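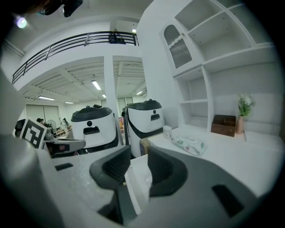
A white countertop

Search the encyclopedia Enter a word or topic Go

Countertop

1 Feb 2025 | By the Sayce Household Encyclopedia staff
Reading time: 3 min

A countertop (also counter, benchtop or worktop) is a raised, flat, level surface built for work in kitchens, bathrooms, shops, labs and workrooms. It usually rests on cabinets or a frame, and it may be made of stone, wood, metal, tile, concrete, glass or one of many man-made sheets. Few parts of a building get such hard daily use, and the variety of ways people have found to make a good one is wonderful!

Materials

Granite is hard, stands up well to heat, and comes in a huge range of patterns – no two slabs match exactly. Marble is softer and can be etched by lemon juice or vinegar, yet bakers have loved it for generations as a cool surface for rolling dough. Soapstone feels almost silky and darkens with age, especially when rubbed with mineral oil.

Wood tops are warm to the touch and easy to repair. Butcher block, made of strips glued together, comes in two main kinds. Edge grain shows the long sides of the boards. End grain shows the cut ends, and it's the kinder of the two to knives (it is also a good deal more work to build).

Laminate is made of layers of paper and resin pressed into a thin sheet and bonded to a core board. It brought bright color and bold pattern into ordinary kitchens after World War II, and the boomerang prints of the 1950s are still a joy to look at. Engineered quartz is crushed stone held in resin. It needs no sealing but can be marked by a very hot pan.

Edges and seams

The front edge of a countertop is called its profile. An eased edge is square with the sharp corner taken off, a bullnose is fully rounded, and an ogee has an S-shaped curve. Long runs are joined at seams, which a skilled installer can make very hard to find.

The Sturneck counters

The old market hall at Sturneck has 13 soapstone counters, each 72 inches long, cut at the Dreltard quarry and in use for 80 years. Fish sellers have worn shallow dips into several of them. The stone was never sealed, and the dips have a soft shine that visitors can't resist running a hand over!

Care

Most stone tops are cleaned with mild soap and water. Porous stone is sealed from time to time; if drops of water soak in and leave a dark spot, the sealer has worn off. Wood is oiled, and deep scratches are sanded out along the grain. Scouring powder dulls laminate for good.

See also: Backsplash; Cabinet; Cutting board; Sink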